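Clidel mesh pen cup, purple, $13

I wanted something for the stirring sticks beside the office microwave, and the listing promised a "coffee station organiser". It's a pen cup. Fine colour, if you like purple.

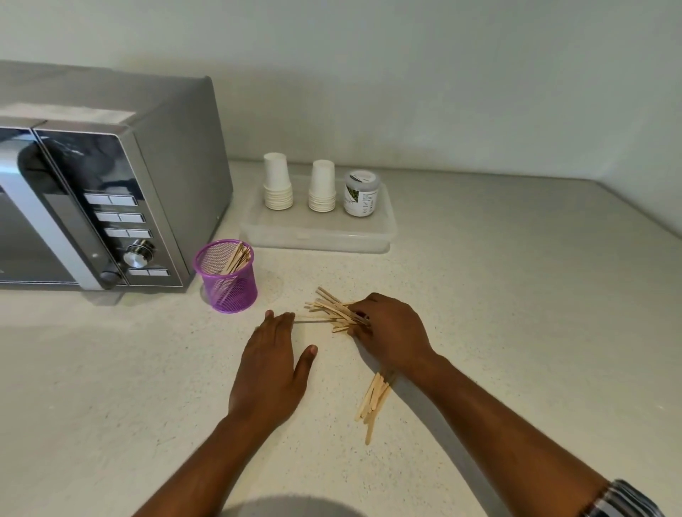
Packed full, the sticks lean well out over one side, so I doubt the claim that it keeps a counter tidy. Busisiwe Adams reckons I'm fussy – maybe. For 13 dollars I'd expect a better fit. 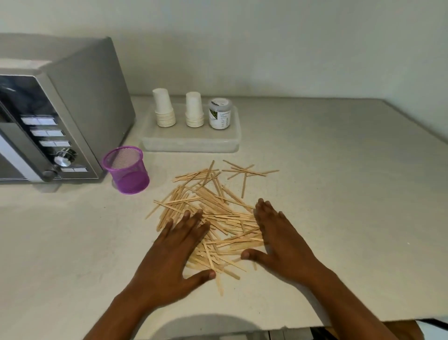

Wooden sticks on the counter, mesh cup by the microwave.

Two stars. A mug would do.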